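Workshop notebook, Preda building, ground floor
October 2019 (Friday)

Third week of the door business, and the first with a result worth writing down. If you are reading this to find out whether the glue is any good, skip to the bit about the kettle. Everyone else gets the full grievance.

For those who missed the start: the Harnach job is eleven pages of specification about a reading room that has to be quiet, and one line about how. The line says "existing doors to be retained and improved". The existing doors are hollow, hung by an optimist, and let through conversation so clearly that you could take minutes from the corridor. Ruxandra did exactly that during the site visit and read them back to the client, who was less amused than we were.

So the question for the month has been how much quiet you can get out of a bad door without replacing it. My view in March, when we bid, was "plenty". I have since found that page in the old notebook and put a paper clip on it so that I can be embarrassed efficiently.

What we did this week

Monday and Tuesday went on gaps. I had been treating the seal round the edge as a finishing touch, something you do after the clever part. Delia pointed out (kindly, and in front of everybody) that a strip of missing seal the width of a pencil undoes most of the clever part. We taped up the test door completely, all the way round, with the wide grey tape, and measured. Then we took off the tape at the bottom only and measured again. Most of what we had gained went straight out underneath.

I repeated it with the tape off at the top and on at the bottom. Much better. Then latch side only, which was somewhere in between, and hinge side only, where I made a mess of the reading by leaving the radio on in the source room. Radio 3, a slow movement, so it took me a while to notice.

Conclusion for the job: the bottom of the door gets dealt with first and the rest follows. Drop seal, the sort that comes down when the door closes. Werkudo sell one that can be cut to length and they sent us 4 to play with. The instructions are a drawing of a man smiling at a screwdriver.

Fitting the drop seal

Notes for whoever does the next one, as it will not be me if I can arrange it.

Take the door off. I know. I tried it with the door hanging and lay on the floor for most of an hour with sawdust going in my ear, and the groove came out with a bend in it.

The groove wants to be a hair deeper than the drawing says. Ours matched the drawing and the housing sat proud, so the door rubbed. A further pass with the router sorted it.

Check there is something to cut into! The bottom rail on a hollow door can be very thin and the previous owner of this one had already planed it to clear a carpet. I went through into the void at the hinge end and had to glue in a block. The block is now the best piece of timber in the door.

Set the plunger with the door shut and a strip of paper underneath. If the paper slides out freely, half a turn more. If it tears, half a turn back. I got through a good deal of paper. The plunger goes on the hinge side, whatever the smiling man appears to be suggesting.

The mass layer

Wednesday. Heavy rubber sheet glued on the quiet side, thin ply over the top to make it respectable. The sheet weighs about what you would expect a grudge to weigh. It came rolled, and it wanted to remain rolled, and Usha and I spent the morning persuading it otherwise with paint tins.

We tried two glues. The first was the contact stuff out of the cupboard, which grabbed at once and in the wrong place. There is now a crease near the middle of test panel A that will be there after we are all gone. The second was the slower water-based one that Tellusbridge recommended on the phone, which lets you slide the sheet for a few minutes before it makes up its mind. I am converted. It needs weight on it overnight and the workshop above ten degrees, and the second of those is a matter between us and the landlord.

The kettle

As promised. Our noise source for informal tests has been the kitchen kettle, being loud, free and always on anyway. Fabian objects to it on principle as its output depends on how much water is in it and when it was last descaled. For proper readings we use the speaker with pink noise. For telling whether a person would be bothered, I still back the kettle.

With the untreated door shut, you can hear the kettle boil, click off, and be complained about. With the drop seal only, you can hear it boil but have to wait for the click. With seal and mass layer together, glued with the slow glue, I missed the click completely and so missed my tea. I regard that as a pass for the glue. The speaker readings agree, in a drier tone, and are in the shared folder under today's run with the temperatures.

The weight is the catch. The door is now heavy enough that the old hinges are unhappy. It swings open by itself to a point just short of the skirting and stops there, like somebody trying to remember why they came in. Three hinges for the real ones, then, and longer screws that get through the lining into something solid. I priced the hinges at Harnach's usual merchant and they come to 249 for the lot, against 355 for the ones in the spec, which are prettier and do the same thing.

Threshold

The drop seal needs something flat to land on. On the reading room side there is old lino with a ridge, and on the corridor side there is tile, and tile means grout lines, and a soft rubber blade resting across a grout line leaves a small tunnel under it at every joint. I had not considered this until I was standing on one. A blade that closes beautifully on a sheet of ply in the workshop will leak on a tiled floor, and the leak is precisely the kind we spent two days chasing with tape.

Options, in the order I dislike them: fill the grout flush under the line of the door, fit a flat threshold strip and have people trip on it, or buy the softer blade and hope. I favour the strip, chamfered both sides and kept very low. The fire officer will want to see it, and so will anyone who comes through with a trolley. 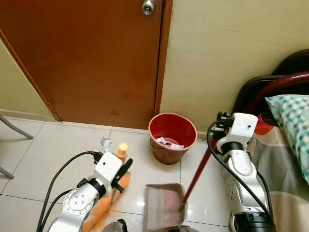 Oana disagrees about the strip and has written as much on the back of my drawing, in ink. Her argument is that nobody goes to a quiet room to be made to look at their feet, that a low strip on a tiled floor works loose within a year whatever you bed it in, and that once it is loose it will click every time it is stepped on, which gives us a noise at the door where before we merely had a leak. She would fill the joints flush in a hard grout, use the softer blade as well, and keep the money. She adds that the drawing has the door opening the wrong way.

It does have the door opening the wrong way. I have redrawn it.

On the click I think she may be right, and it is cheap to find out. There are spare tiles in the store from the washroom job. Plan is to lay a short run on a board with proper joints, fill half of them flush and leave the other half, and drop the blade on each with a torch behind. Light is not sound, but where the torch gets through there is a hole, and a hole is what we are after. Then a bit of strip bedded on the same board, by the back entrance where everyone will walk on it, and we wait for the click.

Loose ends

The blade from the second seal has a nick in it. I think I did it with the router. Do not send that one out.

Somebody has borrowed the good sound meter and left the bad one in its case. The bad one reads 100 in an empty room with the lights off. I have labelled it.

Delia to ask whether the client wants the ply painted or lacquered, and to ask in writing this time.

Slow glue: one tub left, opened, lid on properly. Please keep it that way. Order two more on Monday.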